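Gromari hand gripper kit – teach-by-hand set for household and shop chores

From Drelosmont. Ships in 5 working days, bench stock only.

What it is. Hand-held two-finger gripper, white shell, rubber pads. You do the chore with it in your hand, the recording goes to your arm's training software. No robot needed in the room while you record.

Can it do chores yet? Short answer: a few. We get asked this every day so heres where we stand on our own bench arm, the Brindo:

Moving lidded tubs from table to shelf – yes, slow but steady.
Opening a microwave door – mostly. Closing it, yes.
Standing up bottles – yes if the table is clear. Cluttered table, no.
Folding shirts – no. Please stop asking sales.
Packing cartons – first layer only, then a person takes over.

Karthikeyan Chacko on our support desk puts a helper next to the arm for any job with glass. Do the same.

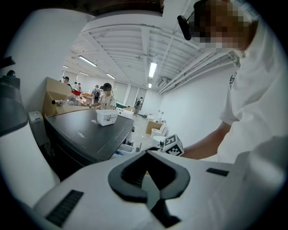
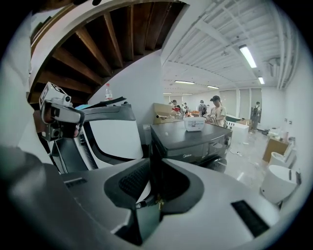
Hand-held grippers in a shared work room, with people at the tables behind.

How many recordings? Nearly 1,000 for one chore before the Brindo was worth leaving on overnight. Fewer if your bench never changes. Move the table and you will need more, plan for it.

In the box
5 spare finger pads
Charging lead
Wrist strap
Printed quick guide (the November one, older guides have the wrong reset steps)

Not in the box: robot arm, table clamp, software seat. Fits the Yokoyama wrist plate with the adapter, sold seperately.

Battery and charging – swap at lunch if you record all day. Don't leave it on the lead over a weekend.

Returns. 48 hours to report a bent finger or dead unit, have the serial ready. Worn pads are not a fault.

Trade orders and shop-floor trials: ask for Sivaprasad Rajan, mornings best. Tell him the chore, the table height and what the thing weighs. If its laundry he will say no.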